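Storage and Organising at Home
Session 5 notes: small things and divided boxes

Welcome back, everyone, and thank you for bringing in so many drawers' worth of odds and ends last time. Tonight we stay with the little things, the buttons, keys, fuses, earring backs and spare screws that drift around a house and settle wherever there's a flat surface.

Before you buy anything, tip the whole lot out onto a table and sort it into families. Please do this before you measure for a box! I once came home from Omeneo with a lovely big organiser and found that half my bits were too long for it, and it lived in the garage for 2,000 kilometres' worth of moving house before I gave it away.

Once you have your families, think about how often you reach for each one. Everyday things go at the front, the once-a-year things can go at the back, and it's quite all right to leave a compartment or two with nothing in it. You will fill them soon enough, I promise.

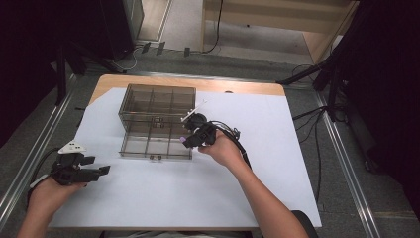

Colour matters more than people expect when you are choosing a box. Solid plastic looks tidy on a shelf, but you end up lifting it down every time to check what's inside. With clear, smoke-tinted acrylic you can still make out a small dark piece in one of the middle compartments through the walls, and the tint is a bit kinder to a messy collection. Put a big sheet of white paper under the box while you sort, too, as a dark bit that lands outside it shows up nicely.

For next session: choose one drawer, sort it into families and bring your 2 most stubborn leftovers in an envelope.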